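August 31, 2025. Catacutan listing, notes before the rewrite

Went through the draft for the third-floor condo at Catacutan again. I don't buy half of it. "Steps from the lake" is 57 steps to the parking lot and then a fence. I walked it. If we print that line, the first buyer with a stroller is going to call us on it.

The Hivaleo price estimate came back 2,000 higher than last month with no new sales in the building. Gijs Mulder thinks the tool picked up the Conport units across the road, which have garages. Ours doesn't. I want to see the closed sales before I put any weight on that number.

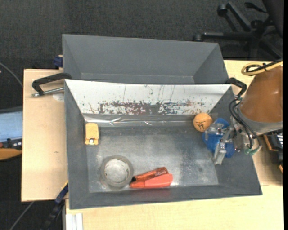 Gray bins on the table, tape in the front one.

Floor area is still a mess. The owner's sheet counts the screened porch, the Indstead plan leaves it out, and the draft uses whichever is bigger in each paragraph. Measure it ourselves, porch listed separately.

"Quiet building" also has to go until someone sits in there on a weekday evening. I was inside for 11 minutes at lunchtime and that proves nothing.

Still need: roof work dates from the association (they said November, no year), pet rules in writing, and a straight answer on whether parking space 3 goes with the unit.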